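Flaltilholm Board Notes – README

A collection of written notes on big white boards in shared rooms, and on the sheets of paper people fix to them.

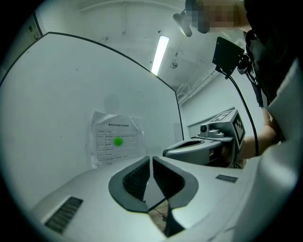
What makes a posted sheet last on a white board?

A clear plastic cover does most of the work, along with a spot low enough to read and far enough from the part where people write. Paper put up bare tends to curl at the top corners first, and a sheet in the middle of the writing area gets wiped over until somebody takes it down.

What's in the collection

There are 552 notes, one to a line, in a single plain text file called notes.txt. Each note covers one sheet on one board on one visit, so a sheet that stayed up through several visits will turn up more than once. I went back and forth on that for a long while (it does make the file longer than it needs to be), but in the end I liked being able to follow a single notice through its whole life on the wall, from crisp to thoroughly tired.

Every note has seven fields, separated by tabs:

room – the name we gave the room
board – the board within that room
place – upper, middle or lower, then left, center or right
cover – plastic, bare, or unsure
wear – wrinkled, torn, faded, stained, or none
heading – the language of the heading, or "unread" if it couldn't be made out
remarks – whatever else seemed worth writing down

The remarks field is the untidy one and, I'll admit, my favorite. You'll find stray marker dots in there, ghosts of old writing, squares where a sheet used to be, and a good deal of grumbling about tape.

The rooms

The boards hang in two buildings, Sevell and Remlow. Sevell has the larger boards, and people there mostly post instructions and leave them up for ages. Remlow is livelier – sign-up lists, reminders about the sink, a lost glove – and things come and go between one visit and the next. Please don't pool the two without a thought, or you'll end up with an average board that hangs in neither place.

How the notes were made

Standing in front of the board with a pencil, for the most part, and typing it all up the same evening. Wear was judged by eye under whatever light the room had. Glare is a real nuisance on a glossy board, and plastic covers make it worse, so "unsure" and "unread" are used freely. I'd much prefer a gap to a guess.

Names and phone numbers on the sheets were left out from the start. Wording was not copied either, only the language of the heading.

Known troubles

Seven notes from May have no entry for place. The pencil had smudged and I couldn't bring myself to make something up.

"Faded" was used for ink and for paper alike in the early notes. Later ones say which in the remarks.

One board in Remlow was swapped for a new one partway through and kept the same name. Look for "new board" in the remarks.

Using it

Help yourself, for teaching or study or plain curiosity. If you pass it along, please keep this README with the file and credit it as Janssen, Flaltilholm Board Notes. Corrections are very welcome, even tiny ones – give the line number and what you think it should say.

Last updated Thursday, September 5, 2019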